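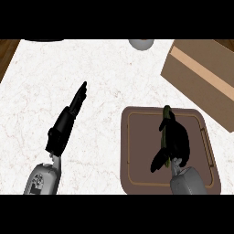
Marble worktop - sealing and removing a dull ring

Category: Kitchens & Worktops | 2 min read | 3,311 views

Barcombe
Our residents' association is responsible for a shared kitchen with a white marble worktop, fitted last April. A dull ring has appeared near the sink. Washing-up liquid has had no effect. We would be grateful for advice on whether the surface should be resealed, and whether the ring can be removed without engaging a contractor.

3 answers

Naltolix
A dull ring is normally an etch mark caused by something acidic, such as lemon juice or vinegar. Sealer does not prevent etching and will not remove it. A light mark may be treated with marble polishing powder and a damp cloth, following the instructions on the packet. Please test a hidden area first.

To check the seal, place a few drops of water on the stone and leave them for 10 minutes. If the stone darkens, resealing is advisable. Vinegar-based sprays should be withdrawn from use.
14 people found this helpful

Escobar
We had ours replaced with laminate. No complaints in 5 years.

Zostness
I would agree with the first reply, except where the mark can be felt with a fingernail. In that case the surface requires honing by a stone specialist - polishing powder will not be sufficient. Written quotations should be obtained before any work is agreed.

Share (2) | Comments (5)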